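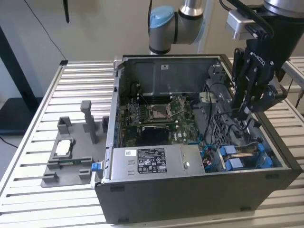
A failed run should count as a failure even when nothing breaks

Posted May 23, 2023

The fault at our Dotdale bench was a small one. The arm was supposed to close on a part inside an open desktop tower. It closed short of it, read the contact with a cable as a good grip, and went on to the next step. The log said the step passed. Nobody was near the arm and the computer was fine, so the first write-up called it a "minor deviation" and left it out of the failure total.

I think that was wrong, and I think a lot of shops doing robotic disassembly make the same call every week.

Brarell, the job software we run, checks force and finger width. If both land inside the limits, the step is marked complete. A bundle of wires can land inside those limits too. We went back through 217 runs and found 14 where the arm had gone ahead without holding what it was meant to hold. All 14 were in the log as good.

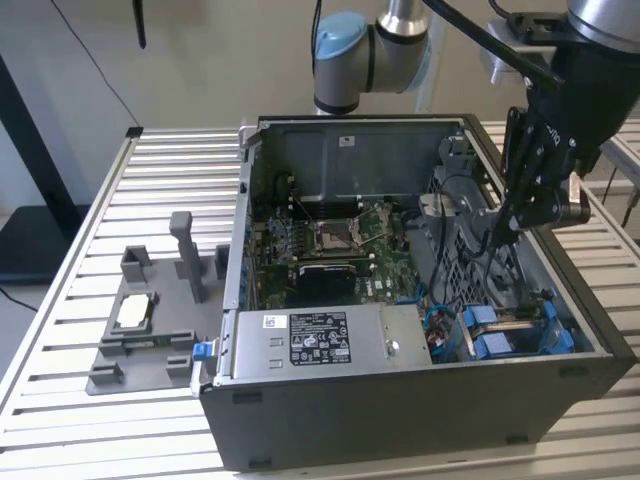

The tower on the bench, side panel off, with the gripper reaching into the right half of the case.

The argument against me is that a stop costs time. It does. A person has to walk over, look, clear the step and restart. But an arm that believes it is holding something will make its next move on that belief, and inside a PC case the next move is never far from a connector or a board. We set the speed limit for that bench at 60 millimeters per second in August, and I was glad of it. Slow motion limits the damage. It does nothing about a wrong reading.
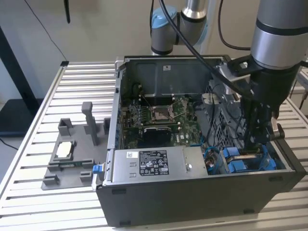
The other thing I hear is that better grippers will fix this. Maybe some day. The Mogensen line at our Bavcombe site has newer hands than ours and the same blind spot, and it comes from how the check was written. Force and width say the fingers met something. They don't say what.

What I would ask for is cheap. Add a short lift and a second look before any step is marked complete. Log a mismatch as a failure, with the same form we would use for a cracked board. Then run 200 cycles and publish the number inside the company, even if it looks worse than last quarter's. It will look worse. The old number left these runs out.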